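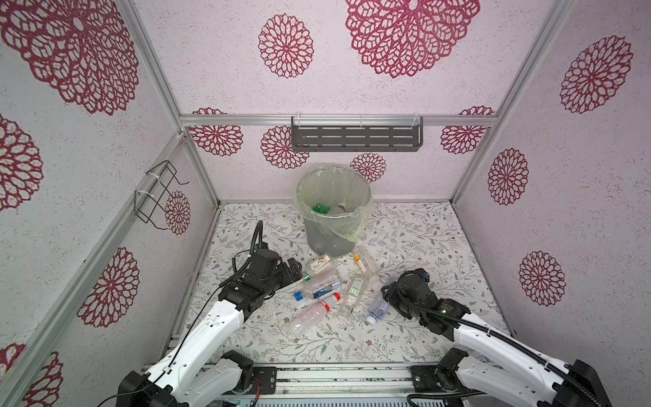 ## Minutes – recycling and fit-out meeting, Zundmont workroom

Thursday, February 12, 2026
Chair: Mojtaba Farahani
Represented: Berano (fit-out), Kamolrat (waste collection)
Apologies: Jivgate

### 1. Previous minutes

Accepted with one correction: the bin liner order was 2,000, not 3,000.

### 2. Bottle sorting

- Plastic bottles go in the round bin with the liner. Glass and cans stay out of this stream.
- Kamolrat asked whether labels must come off. The depot takes bottles with labels and caps on. No change to the present practice.
- Bottles on the floor are to be picked up singly and placed in the bin. Kicking or sweeping them towards the wall marks the floor covering.
- Full liners to be tied and taken to the rear store. Berano asked for a fixed limit by weight. Not agreed; the limit stays at 3 cm below the rim.

### 3. Bin and liner

The liner is to be folded over the rim on all sides before use. Kamolrat reported that liners from the September batch slip when the bin is more than half full. The chair will request a sample in the next size up. The bin stays at the back, below the slotted metal shelf, so that the side walls remain clear.
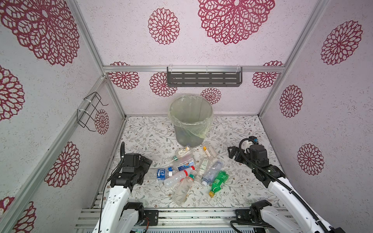
### 4. Wall and floor coverings

- The red flower pattern on the walls is kept. Berano has 13 spare sheets in store and will not reorder this year.
- The leaf-pattern floor covering is to be wiped with a damp cloth only. Solvent cleaner lifts the print – a test piece was passed round.

### 5. Shelf and rack

The shelf stays on its clear plastic hooks. Berano to quote for metal ones. The black wire rack on the left wall remains on white cable ties; ties to be checked monthly and replaced when brittle.

### 6. Actions

- M. Farahani: liner sample, larger size.
- Berano: quote for hooks; list of spare sheets.
- Kamolrat: confirm in writing that caps may stay on.

Next meeting to be fixed by email once Jivgate has replied.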